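Brevaleck Home Inventory Pages
Gallery: Bracelets, cords and small ornaments
Last revised Wednesday, October 21, 2026

Home | Rooms | Small items | Textiles | Notes on method

This page belongs to the small items section and covers jewelry that is worn or handled often and has no box of its own: strung bracelets, braided cords, chains, knotted ornaments, plain rings. Watches, earrings and anything with a stone setting are listed separately. The full bedroom list runs to 86 entries, 16 of them in this group.

Working surface

Sorting is done in a shallow tray. A low rim keeps loose beads and rings from rolling off and still leaves room for fingers to come in from the side. A deep box is harder to work in, and chains tend to collect in its corners. The tray can be set on a table, a bench or a bed. On a mattress the tray tilts when someone sits down next to it, so round beads should be checked for drift before the layout is recorded.

A sheet of paper goes in the bottom of the tray. Plain paper is best for dark pieces. Printed paper is acceptable, but fine chain is hard to follow against small type, and a pale charm can be lost in a pale pattern. Paper also stops thin metal from sliding on a smooth base. Felt was tried in June and dropped: clasps and charm loops caught in it.

The sorting tray is the Fimard flat pattern, without dividers. Divided trays suit final storage. During sorting the partitions get in the way of anything longer than a ring.

Layout

Each piece is laid flat in its own shape. Closed bracelets are opened out to a ring, so that the full run of beads can be seen and a missing or cracked bead stands out. Open bracelets and cords are laid in a loose curve with the two ends apart. Nothing is stacked. Two pieces may touch at the rim of the tray if space is short, but a chain should not touch a cord.

Heavy pieces go down first. A large bead bracelet shifts whatever is beside it when it is set down, and a fine bracelet placed earlier will have to be placed again. Rings go last, wherever there is a gap.

Elastic bracelets

Stretch cord loses tension with age, and faster if the bracelet is hung on a hook. Store flat. To test, pull two neighboring beads apart by a few millimeters and release. The gap should close fully. If cord stays visible between the beads, the bracelet is due for restringing and is marked R on the list.

Large round beads put more load on the cord than small ones and wear it at the drill holes. Run a fingernail around each hole. A sharp edge can be eased with a bead reamer. The Theodorakopoulos bead counter sells cord by the reel and also cuts short lengths — one short length is enough for two bracelets of ordinary size.

Where a charm such as a pixiu sits on the same cord as the beads, note which way it faces before cutting the old cord. It is easily put back the wrong way around.

Braided string and rope bracelets

These collect skin oil and soap. Wash by hand in lukewarm water with a drop of dish soap, rinse, press in a towel and leave flat overnight. Test red and dark blue thread on a damp white cloth first. Metal charms are kept out of the water where they can be removed. Where they cannot, dry the charm and its ring with a cloth before the thread.

Check the end knots. A melted end that has split will scratch the wrist and should be trimmed and sealed again. A sliding knot that no longer grips can sometimes be tightened by wetting it and pulling both tails. If it still slips after drying, it is retied.

Beads worked into a rope bracelet are counted once and the number entered under Remarks. Loose beads found later can then be matched to the right piece.

Chain and metal

Close the clasp before moving a chain. An open clasp is the usual cause of tangles. A bar clasp is closed by passing the bar through its ring at an angle and letting it turn back. Bar clasps on heavy chain are left open for sorting only.

Polishing is limited to a dry cloth. Plated metal and solid metal look alike at arm's length, and a paste that is safe for one may strip the other. Where rubbing through the surface is suspected, the piece is marked P and left alone. For plain steel rings with fine scratches, 3000 grit paper used wet gives an even finish. It is not used on anything colored gold.

Shaped rings, stars included, are stored away from knitted or braided pieces. The points catch.

Knotted ornaments

Knotwork is kept flat and unfolded. The loops of a decorative knot are held by friction alone and will pull out of balance if the piece is lifted by one side. Lift by the hanging cord, or slide a card underneath. Tassels are combed with the fingers and wrapped in a strip of thin paper. Steam from a kettle will straighten bent threads, at a hand's distance and for a few seconds at a time.

Items that do not belong

Key rings, hair ties and safety pins turn up in every sort. They stay in the tray until the end, then go out as a group. Taking them out one by one interrupts the work and has led to rings leaving the tray with them. Hair ties are not stored with silver-colored pieces. Rubber can darken the surface.

Storage

After sorting, each piece goes into its own bag or compartment. The present unit is a Jirnutico drawer insert with 40 compartments, of which the back row is reserved for boxed items. Bags are the press-seal kind, with the air pressed out. One label per bag, written before the bag is filled.

Codes used on the list

R — restring
P — plating worn, do not polish
K — knot to be retied
C — clasp weak or missing
X — leaves the group (key rings, hair ties, pins)

Pieces with no code need no work. A piece may carry up to two codes. If more would apply, it is set aside and looked at again before anything is cut or cleaned.

Picture

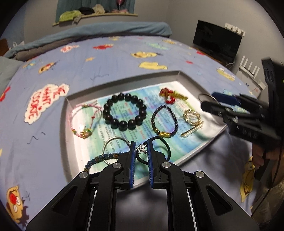

Jewelry sorting on the bed: bead and string bracelets, gold chain and knotted ornament laid out on printed paper in a shallow gray tray, with the star-shaped ring held above.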